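Prerdale Residents' Association
Minutes of the Building Meeting, Monday, July 20, 2026

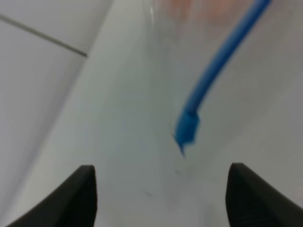

Blue long-handled item on the white surface, tiled wall at left.

Chair: Zihan Xu. Quorum was met. The meeting opened at 7 p.m. in the second floor lounge.

1. Minutes of the last meeting
Approved with one correction. The paint bill in February was $384, not $348.

2. Hot water
Zeng Plumbing has replaced the mixing valve on the east side. The invoice for $141 was approved for payment. Residents in unit 34 report that the pressure is still low in the mornings. Zihan to call Zeng again.

3. Shared washrooms
Members discussed personal items left in the washrooms. It was agreed that brushes, scrapers and the like go back on the shelf after use. Anything left out on a Friday will be moved to the box by the mail slots and kept for up to 5 weeks. A request for hooks was held over until prices are in.

The cleaner from Stola asked that white surfaces be wiped with a soft cloth only. Scouring powder is to be taken out of the supply closet.

4. Other business
The lounge window sticks. No action for now. Bike tags are still available from Zihan.

Meeting closed at 7:50 p.m. Next meeting to be posted on the lobby board.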